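Can the machines do our chores yet?

I keep getting asked when a robot is going to take over my kitchen, usually by my brother-in-law Thibault, usually while I'm scrubbing something. So I've been putting pictures up in this gallery – glassware first, as that's what everybody wants off their hands!

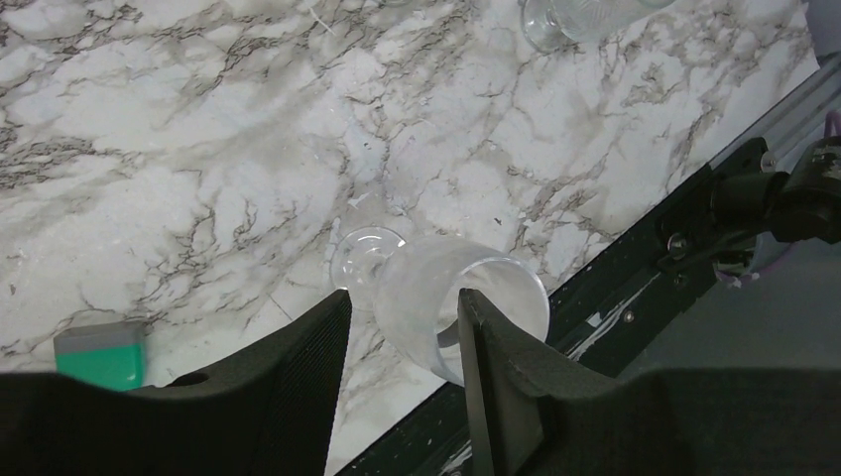

Dilside Home Robotics Club

A stemmed glass on its side, held by the bowl between two black fingers, with the marble counter underneath. I break 2 of these a year myself, so I'm in no position to be smug.

My take for now: picking up a glass, sure. A whole sink after dinner for 11 people? I'd still put my money on Dorian and a dish towel. Laundry pictures go up next, and I have opinions about fitted sheets.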